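Samah El-Sayed has kept the snack counter at Wendt for 15 years, and she still arranges it herself. "People buy with the eyes first," she told me.

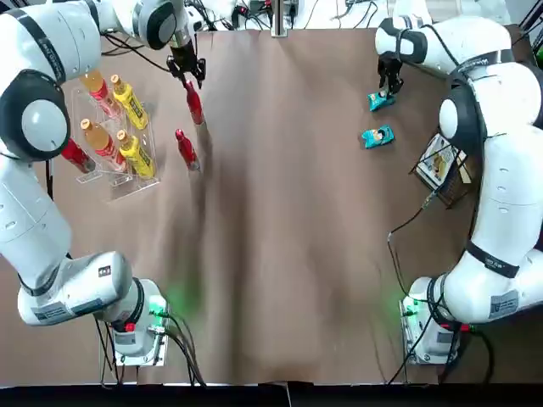
Drinks are what she cares about most. She likes a clear stand with steps, so the back row is not hidden by the front. Amber bottles go on the left with yellow ones beside them – "two colors, two rows, easy to find." The red bottles come after, when she has decided where they look best. 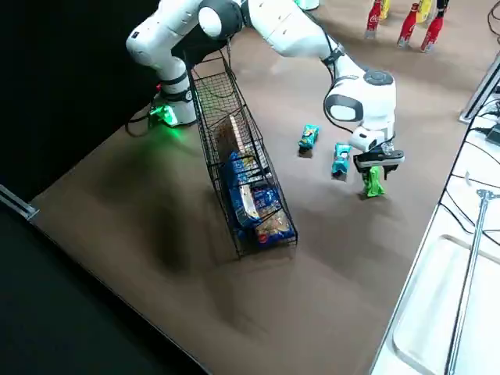 For snacks she uses a long wire basket from Stameck. "Tall boxes at one end, soft bags after," she said. "My customers in June were always in a hurry, and I learned from them."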